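Plan de travail : reprise du plateau blanc sur la table en bois clair

J'avais laissé ce sujet de côté depuis mars. La table est en bois clair, massive, avec un chant biseauté qui accroche la manche quand on s'appuie dessus. Elle est confortable pour lire et très médiocre pour manipuler de petites choses : le veinage attire l'œil, une vis sombre s'y perd, et la moindre rayure reste. J'ai donc posé dessus une surface blanche, lisse, qui en couvre la plus grande partie et laisse voir le bois au fond.

Le choix du blanc s'est fait par élimination. Le noir mat masque les câbles et la poussière, le gris clair se confond avec certains bouchons. Le blanc légèrement bleuté donne un contraste correct avec presque tout ce que je pose dessus, au prix d'un entretien plus fréquent. Chaque point sombre se voit, chaque trace de doigt aussi. Je passe un chiffon microfibre à peine humide, puis un chiffon sec, toujours dans le même sens. Pas d'alcool : sur la chute qui m'a servi d'essai, il laissait un voile mat visible en lumière rasante.

Le papier de verre que j'ai passé sur les bords est du 500. J'avais commencé plus grossier et le chant s'écaillait. Avec le 500, à sec, cale en liège, on obtient une arête adoucie sans entamer la face. Compter une demi-heure par grand côté, un peu moins pour les petits. Les angles se font en dernier, à la main, sans cale.

Pour la fixation, j'ai essayé 2 solutions. La première, un antidérapant en mousse ajourée vendu pour les fonds de tiroir (référence Wornov, en rouleau), tient bien mais crée un léger rebond quand on pose quelque chose de lourd. La seconde, des pastilles fines en silicone, ne rebondit pas et glisse un peu sous un effort latéral. J'ai gardé les pastilles, à 76 mm du bord, et j'ai accepté le glissement.

Le plateau et son bord, côté table, puis les deux mains au travail au-dessus du blanc.
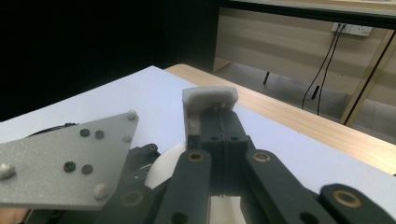
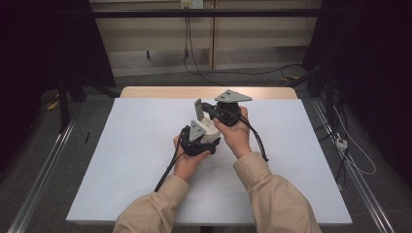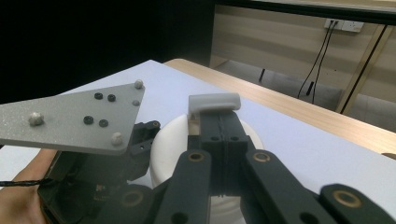
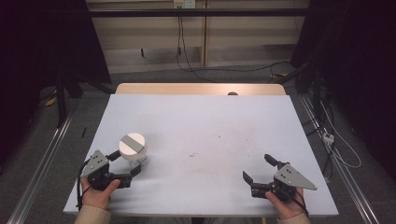
Reste la question de la hauteur. La table est un peu basse pour travailler debout et un peu haute pour travailler assis, avant-bras posés. Harpreet Boychuk, avec qui je partageais un atelier à Derkemdale, réglait ses plans de travail au poing fermé : bras le long du corps, coude plié, le poing doit passer entre le coude et le plateau. La règle fonctionne pour elle et pour moi, nous avons à peu près la même taille. Je n'en tire rien de plus général.

J'ai envisagé des rehausses vissées sous les pieds. Le modèle Zacharias existe en plusieurs hauteurs, mais il suppose un pied à section carrée et demande un perçage que je ne veux pas faire dans ce bois. Des cales collées poseraient le problème inverse, difficiles à reprendre ensuite. Pour l'instant je travaille debout quand la tâche est courte et je change de siège quand elle est longue.

L'éclairage a davantage compté que prévu. En lumière chaude, le blanc tire vers le crème et les pièces translucides disparaissent presque. Je suis passé à 4,000 K (la virgule est celle de la notice, je la recopie telle quelle), avec la source placée haut et légèrement en arrière. Les ombres tombent alors vers l'avant du plateau, ce qui est gênant pour l'écriture et sans importance pour le reste. Un diffuseur en papier calque réduit les reflets au centre. Il jaunit et se remplace.

Côté rangement, j'ai une seule consigne : ce qui ne sert pas à la tâche en cours quitte le blanc. Les petits contenants restent vers le fond, bouchon vers le haut, étiquette côté main gauche. Les câbles passent par l'avant ou par les côtés, jamais en travers. Un câble en diagonale finit toujours par accrocher quelque chose de léger, et un flacon vide se renverse au premier contact. J'ai fini par lester les miens avec un peu de sable sec.

À faire ensuite : reprendre l'angle arrière droit, où le ponçage a laissé un méplat, et remplacer deux pastilles qui se décollent. J'ai aussi commandé à Coststead une seconde chute du même panneau pour tester un vernis satiné incolore. Si le voile mat n'apparaît plus avec l'alcool, je traiterai tout le plateau, face supérieure seulement, en deux couches fines.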